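Home | Opinion | Food | Letters | Archive | Sign in

In defence of the ugly kitchen

Posted 18 November 2021

My sister-in-law is getting a new kitchen and I have been asked for my opinion on worktops, which was a mistake on her part. I have a lot of opinions on worktops. I've been holding them in for years.

She wants marble. Of course she does, everybody wants marble, or something that has been printed to look like it. She took me to a showroom called Plukmont on the ring road and we spent a whole Saturday morning stroking slabs (you do stroke them, you can't help it) while a very nice young man talked about veining. Every slab had a name. The one she liked best was called El Ouafi and it cost more than my first car, and then he mentioned, quite softly, that it would want sealing again from time to time and that we should be careful with lemons.

Careful with lemons! In a kitchen!

I should say that I grew up with a kitchen that would make that young man weep. Orange cupboards, a worktop with a burn on it the exact shape of an iron, and a drawer you had to lift and then pull. My mother cooked for six in there every night and for twenty at Christmas and I never once heard her tell anyone to be careful of a surface. You could put a hot pan down. You could roll pastry straight on it. We did our homework at one end while she gutted mackerel at the other, and if the ink got on the worktop it stayed there, and that was just where the ink was.

What bothers me about the kitchens in the magazines is that they seem to be designed for people who have stopped cooking. Where's the bread bin? Where's the jar of wooden spoons and the one fork with the bent prong? Somebody has decided that the ideal kitchen is one where you can't tell what the room is for. The kettle has been hidden in a cupboard. The toaster is in a cupboard as well, so now if you want toast you have to open the cupboard, drag the thing out, plug it in, wait, unplug it and burn your hand putting it back. And people pay for this.

I had a flat for a while with a kitchen like that, all white, done up by the landlord to let. There were 11 cupboards and not one of them would take a proper stockpot. I was so frightened of the deposit that I ate mostly sandwiches. I made curry once in two years, standing well back, like someone lighting a firework. I'm sure I was worse company in that flat. You can't have a friend round and let them slop red wine about when you're hovering behind them with a cloth.

Now I'm not against nice things. I have a good knife, a Grerham, and I look after it properly, and I'd be upset if it went in the bin with the potato peelings (it has done, twice). And I do see why my sister-in-law wants something lovely to look at after 9 years of brown tiles. It's her money and she's worked hard for it. But I think she'll spend the first year guarding it. Then one evening someone will put a beetroot down, there'll be a row, and after that it will become a normal kitchen with a pink patch, and she could have had that on day one for £229 and a trip to the DIY shop.
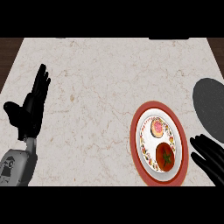 Chaminda Munshi: I put marble in 4 years ago and I'm afraid you're right about the first year, I was a monster. But you've missed the best bit. It's cold. For pastry there is nothing like it, my shortcrust has never been so good, and I've come round to the stains too. Tell her to buy it and then spill something on purpose the day it's fitted.

I read that out to her over the phone and she has taken it as permission, so thank you very much, Chaminda. I take the point about pastry. I'd still say you can get the same thing from a marble board off the market, which lives behind the microwave and can be shoved in the fridge for half an hour first, but she'd stopped listening by then.

She's ordering before the end of the month and they're fitting it in December, which means Christmas dinner is on it. I'm bringing the red cabbage.

14 comments | 37 shares | Share this | Older posts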